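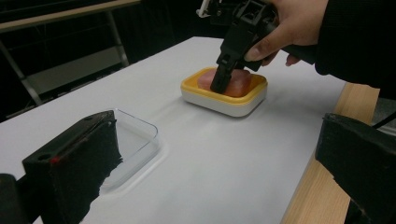 Soft block, yellow-rimmed dish, clear tray. Hand-held grippers, open day.

Plundow Open Day Set – README

Last edited 26 September 2020. Please read the section on known problems before emailing us about the known problems.

What's in it

1187 recordings of people picking up soft things with hand-held grippers, made at the Duggan workshop during its July open day. Visitors and lab members took turns at the same tables. The grippers are the ordinary Fludach pattern: a handle, two fingers, no motors, and a camera mounted on the tool so it sees what the fingers see. Whatever force goes into the object comes from the person holding the handle, which on an open day means anything from a surgeon's touch to someone wringing out a chamois.

We had meant to collect 300 recordings and spend the rest of the day giving tours. The tours were sparsely attended. The gripper table had a queue out the door, so the dataset is larger than planned and the brochure stock is still in the cupboard if anyone would like one.

The task

Most recordings are one of these:

dish_to_tray – take the soft block out of the shallow dish and put it in the clear tray
tray_to_dish – the same in reverse, which visitors found much less interesting
regrip – pick up, put down, pick up again from a different side
free – whatever the visitor felt like doing, within reason

The block is pinkish-orange, rounded at the corners, a bit shiny, and nearly as big as the well of the dish. That last bit is the whole difficulty. There isn't much room to get a finger down the side, and the top only just clears the rim, so people tend to go in on an angle and hope. Several asked whether it was salmon. One asked whether it was lunch. It's a practice block and we would like them all back, please, including the one that left in somebody's coat pocket.

The clear tray was chosen because transparent containers are a nuisance for vision systems and we wanted the nuisance represented. On a white tabletop it does its job extremely well. Annotators have been thanked in biscuits.

How the day ran

Each visitor got a short talk, a demonstration by a lab member, and then a go. We recorded the demonstrations too, and they're marked role=host. They are smoother than the visitor recordings, though not by the margin we'd have liked, and the best dish_to_tray time of the day belongs to a primary school student. The hosts have taken this well.

Some recordings have a second gripper in view, as two tools were often working over the same table. These are tagged multi_tool. If your method assumes a single end effector, filter them out. If your method claims to handle clutter, please leave them in and let us know how you went.

After lunch we ran the Imach arm on a few policies trained on an older set. It picked up the block, thought about it, and put it down on the floor. The crowd clapped. Those runs aren't included here.

Files

/recordings – one folder per recording, video plus gripper width and pose
/labels – task, role, success flag, start and end of first contact
/splits – train and test lists, split by person so the same hands don't turn up on both sides
/notes – our table notes, typed up without improvement

Success means the block ended the recording fully inside the target container and the person let go of it. Balanced on the rim is a failure. We had an argument about this that went for longer than the labelling, and the rim lost.

Known problems

1. Pose tracking drifts when the tool is held very close to the table. White surface, few features, you know the story. Affected recordings carry pose_quality=low.
2. Gripper width reads 8 mm too wide in the first hour. The calibration file was from a different tool. A corrected column is supplied, and the wrong one has been kept for people who enjoy that sort of thing.
3. There are very few left-handed recordings. We offered, but the table was set up by right-handed people and it showed.
4. Audio has been removed. You aren't missing much beyond "is it on?"
5. The free category contains an attempt to stack the dish on a visitor's hat.

Consent and privacy

Everyone recorded signed a form, or had a parent sign one. Hands and sleeves are visible throughout. Recordings in which a face appeared were dropped. If you were there and want your recordings withdrawn, quote the number on your sticker – we kept the list for this purpose and nothing else.

Suggested use

Fine for pretraining, for studying how untrained people approach soft objects in tight containers, and for testing contact detection. Not suitable for anything to do with food handling, whatever the block looks like. We'd also be wary of reading much into the speed figures, given that people race when there's a queue watching.

Next year

We've asked for a bigger room and 1000 stickers. We've been given the stickers.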